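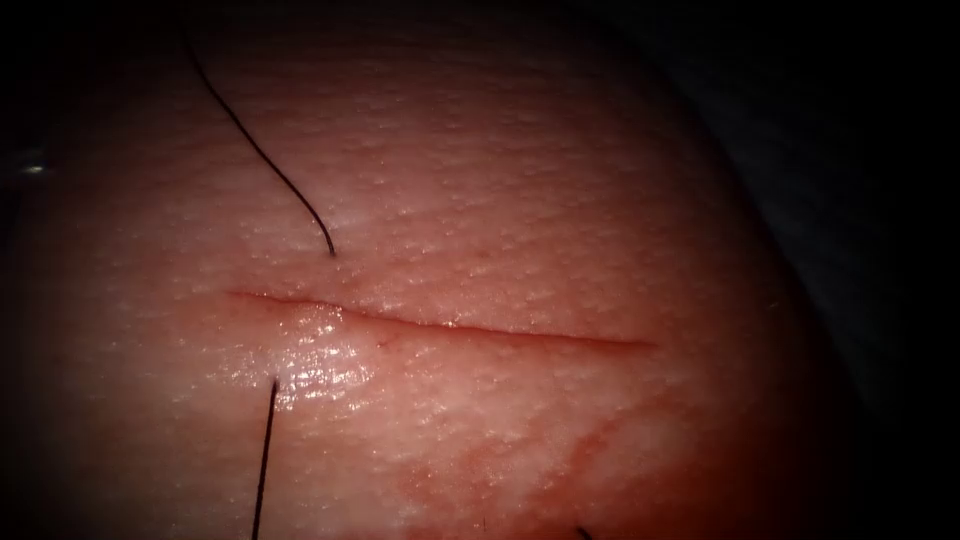 Nilenstead Surgical Skills Centre
Suturing Practice Group
Minutes of the November meeting

Present: Damián Villalba (chair, minutes), Lorcan Scanlon (stores and room bookings), five members of the group, two new trainees as guests.
Apologies: one received, by email.

The meeting opened at 5.40 pm in the small seminar room, as the big one was taken.

1. Minutes of the previous meeting
Accepted with one correction. In item 4 it was written "silk" where the member had said "black thread". Damián apologised and will change it in the shared folder.

2. Practice tissue
Lorcan reported that the order from Grostetti has arrived and is in the lower fridge. There was discussion about the shape of the pieces. Several members prefer the flat pad, as it stays still and the bites are easier to judge. Others said that a rounded piece is a better preparation, because the surface falls away from you at both sides and the light falls away with it. After some talk it was agreed to keep both. Trainees start on the flat pad and move to the rounded tissue when their tutor has signed the first page of the logbook.

A member asked who prepares the incisions. At present it is whoever arrives first, and the cuts are of very different lengths. From now on the tutor of the session makes one long, straight cut across the middle of each piece before the trainees come in. It should not be so deep that the edges stand open by themselves.

3. Placing the first stitch
This item took the most time. One of the tutors had looked at the work from the last sessions and found that many first stitches were set at an angle to the cut, with the entry on one side far ahead of the exit on the other. When such a stitch is tied, the edges slide along each other and the rest of the line follows badly.

Agreed points for teaching:
– The entry and the exit should be opposite one another, at the same distance from the edge.
– The thread is to be drawn clear of the wound on both sides before tying, so that the tutor can see where it comes out.
– Trainees show the placed thread to the tutor before they make the first throw.

One of the guests asked if the distance from the edge should be measured. Damián answered that a ruler is on the tray for anybody who wants it, but the eye must learn it in the end.

4. Needle and thread handling
Continued from the last meeting. The question was where on the needle the jaws should hold. The old handout says only "near the middle", and people have understood this in different ways. Damián will write a new paragraph with a drawing.

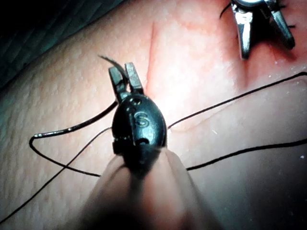
Item 4: curved needle held in the jaws, with the thread lying on the surface to both sides.

It was also discussed how to manage a long thread. A loop which lies beside the instrument is easily caught when the wrist turns, and then the needle is pulled from its place. Some members cut the thread short before they begin. Lorcan does not like this habit – he finds too many ends in the waste that could still be used. It was agreed that the tutor decides, and that in either case the trainee looks where the loops are before turning the wrist.

The dark thread is easy to find on the pink surface but it is harder to find where the light is weak. The group asks for the lamp to be checked before every session. There was a proposal to try thread in another colour. It did not find enough support and was left.

5. Stores and budget
The remaining budget for this term is $1,814. Lorcan presented two quotes for thread. Dolan offers a box at $169 with delivery included. Goven is cheaper for each box, but the smallest order is 200 packets and we have no dry cupboard of that size. The meeting decided for Dolan, two boxes. Lorcan will place the order.

Members are reminded that opened packets do not go back in the drawer. There is a tray for them with a green label.

6. Logbooks
The second page of the logbook still asks for "comments" with no further instruction, and most trainees leave it empty. It will be changed to three short lines: spacing, depth, tension. One member would like to add a line for posture. Damián was not sure there is space for it but will try.

7. Any other business
The door to the practice room does not close properly if it is not lifted a little. It has been reported.
The guests were thanked for coming and will both join the beginners' list.

Actions
Damián: correct the previous minutes; new paragraph and drawing for the handout; new page two of the logbook.
Lorcan: order from Dolan; ask about the lamp; put the ruler back on the tray after each session.
Tutors: prepare the incisions before the trainees arrive.

The meeting closed at 6.55 pm. The date of the next meeting will be sent by email when the room is confirmed.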